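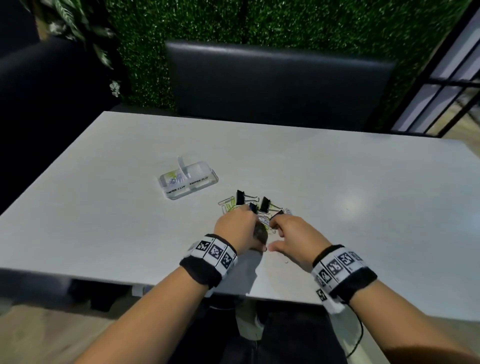 Photo: Marnance

Search this site Enter keywords Go

Print this page | E-mail this article

The clips can wait, and so can the robot

January 18, 2024

My sister-in-law asked me over the holidays when she could expect a machine to do her laundry, and I'm afraid I gave her an answer that lasted through dessert. I repaired packaging equipment for a good part of my life, the last 12 years of it at the Prondesov plant outside Hullevine, and people assume that a man who has spent that long with his head inside a carton folder must know when the robots are coming to the house. I don't know. But I have opinions, and the one I hold most firmly is that you should look at the small, dumb chores first, the ones you do while thinking about supper.

Take a heap of office clips. Binder clips and paper clips all in together, silver ones and yellow-green ones, with the big black clips standing up in the middle of the tangle like cows in a brier patch. You want the paper clips in the box marked for paper clips and the binder clips somewhere else. A child of six can do it, and will, if there's a cookie in the deal. I would not bet a cookie on any machine I ever worked with.

I say that with real affection for machines. The old carton line at Prondesov did 70 boxes a minute when it was in a good mood, and it never complained about the heat or asked to leave early for a ball game. What it wanted from us was that every sheet of cardboard arrive flat, square and facing the same way (and if one came in with a bent corner, well, that was my afternoon). We had a whole crew whose job, when you got right down to it, was to tidy up the world before the machine had to look at it.

A pile of clips hasn't been tidied up for anybody. Wire loops go through other wire loops. You pull on one and three come along, and you give a little shake, which you don't remember ever being taught, and two drop off. Your fingertips tell you which piece is free and which is caught well before your eyes get around to it. One hand holds the heap back while the other goes in. I tried it at my own kitchen table last week with my eyes shut and was pleased to find I wasn't half bad, though I did put a thumbtack in with the paper clips and heard about it later.

Then there's the binder clip all by itself, which looks like it ought to be the easy one. It's a stiff little thing with two wire handles that flop whichever way they please, so it's a slightly different shape every time you meet it. Pinch it in the wrong place and it scoots off across the table. Most of us just nudge it around with a finger until it's sitting right and then pick it up, and I think that nudge is worth more respect than it gets. I've known very fine engineers who could make an arm put a part down within a hair of where they wanted it and would have gone gray trying to get that nudge. 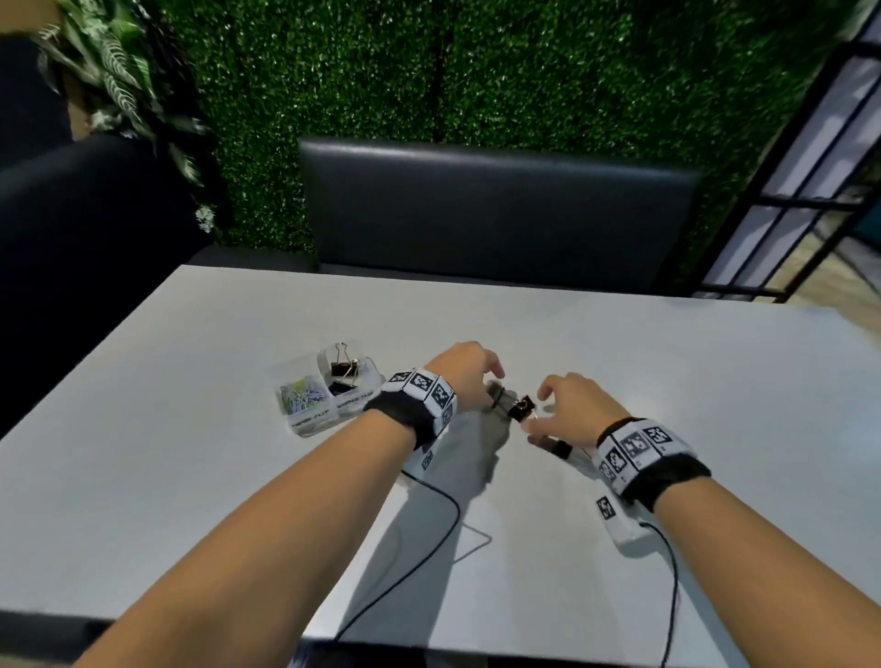 What I'd tell my sister-in-law

Since she is likely to read this, I'll be kind. Things have moved along. The demonstrations I watched in December were a good deal better than the ones I used to see at trade shows, where a salesman stood very close to the arm with his hand near the stop button. I've seen towels folded on video, and cups put in a dishwasher, and I enjoyed every minute. I do keep wanting to ask to see the next load, the one with a fitted sheet in it and a sock stuck up inside.

On the shop floor I'm more hopeful. A factory can afford to fuss over one job. If Prondesov wanted a machine to sort clips all day, and bought one kind of clip from one supplier and shook them out on a nice belt, I expect it could have that machine now. The house is a harder place to work. There are 166 things in my kitchen junk drawer. I know because I emptied it out to write this, and 9 of them I couldn't name. A helper that could put that drawer in order would have my full admiration and my wife's too, and I believe it'll come. I'd only ask folks not to sell the washing machine's lid-lifter, meaning me, for scrap just yet.

So no, dear, not this year for the laundry. I'd plan on folding for a good while longer, and I'll come over and help if there's any of that pecan pie left.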